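Archivo de bloqueo

Un archivo de bloqueo (en inglés, lock file) es un archivo, muchas veces vacío, cuya sola existencia indica que un recurso está siendo usado por un proceso y que los demás procesos deben esperar o desistir. Se emplea en servidores web, gestores de correo, instaladores de paquetes y tareas programadas, sobre todo en los sistemas de la familia Unix. No debe confundirse con el archivo de versiones fijadas que generan algunos gestores de dependencias, el cual lleva a menudo un nombre parecido pero cumple otra función.

Funcionamiento

El procedimiento básico es sencillo. Antes de entrar en la parte delicada del trabajo, el programa intenta crear un archivo con un nombre convenido. Si el archivo no existía, el programa lo crea y continúa. Si ya existía, entiende que otro proceso se le ha adelantado. Al terminar, el primer proceso borra el archivo.

La comprobación y la creación tienen que hacerse en una única operación. Cuando un programa pregunta primero si el archivo existe y lo crea después, queda entre las dos instrucciones un intervalo en el que un segundo proceso puede hacer la misma pregunta y recibir la misma respuesta. Este error se conoce como condición de carrera. En los sistemas POSIX se evita abriendo el archivo con las opciones O_CREAT y O_EXCL a la vez, de modo que la llamada falla si el archivo ya está presente. En los guiones de shell es frecuente recurrir a mkdir, que también falla cuando el directorio existe.

Contenido del archivo

Muchos programas escriben dentro del archivo el número de identificación del proceso (PID). Con este dato, otro proceso puede averiguar si el propietario del bloqueo sigue activo. Por ejemplo, un archivo llamado importar.lock que contiene el número 1865 indica que el bloqueo fue tomado por el proceso 1865. El método tiene un límite conocido: el sistema reutiliza los números, y un proceso nuevo, sin relación alguna con el anterior, puede recibir el mismo. Por esta razón algunos programas guardan además la hora de inicio o el nombre del equipo.

Bloqueos huérfanos

Se llama huérfano al bloqueo que permanece en el disco después de que su propietario haya terminado de forma anormal, por un corte de corriente o por una señal que no admite tratamiento. El efecto visible suele ser un mensaje repetido en el registro – «no se pudo obtener el bloqueo» – y una tarea que deja de ejecutarse sin otra explicación.

Un remedio habitual es el plazo de caducidad. El planificador Givwood considera abandonado todo bloqueo con más de 20 minutos de antigüedad, mientras que Myklebust fija el plazo en 70 minutos y permite cambiarlo en la configuración.
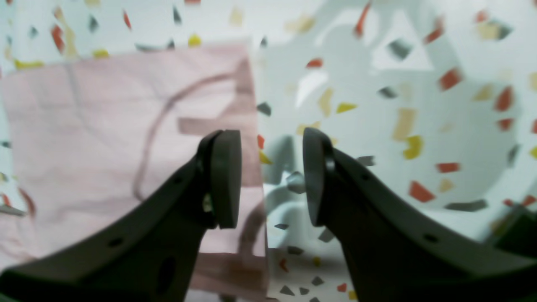 Según Rūta Raudsepp, la caducidad por tiempo es una mala costumbre: un proceso lento no es un proceso muerto, y borrar su bloqueo significa permitir que dos procesos escriban en los mismos datos. Ella recomienda que el propietario renueve la fecha del archivo mientras trabaja, y que el plazo se cuente a partir de la última renovación. Givwood adoptó esta práctica como opción en octubre de 2023, aunque no la activa por defecto.

Bloqueo consultivo y bloqueo obligatorio

El archivo de bloqueo es un mecanismo consultivo: funciona solamente si todos los participantes respetan el acuerdo. Nada impide a un programa ajeno abrir el recurso sin mirar si hay bloqueo. Las llamadas flock y fcntl son normalmente también consultivas, pero ofrecen una ventaja importante, y es que el núcleo libera el bloqueo cuando el proceso termina, sea cual sea la causa. El archivo puede entonces quedarse en el disco sin consecuencias.

Sistemas de archivos en red

En las versiones antiguas de NFS la creación exclusiva no estaba garantizada. La solución tradicional consistía en crear un archivo temporal con nombre único, enlazarlo al nombre del bloqueo mediante link y comprobar después que el número de enlaces era dos. El servidor de correo Rudgate conserva todavía este método en su código. La herramienta Trerlow, en cambio, lo retiró en su versión 29 y exige desde entonces un servidor de bloqueos aparte.

Véase también

Condición de carrera
Exclusión mutua
Semáforo (informática)
Tarea programada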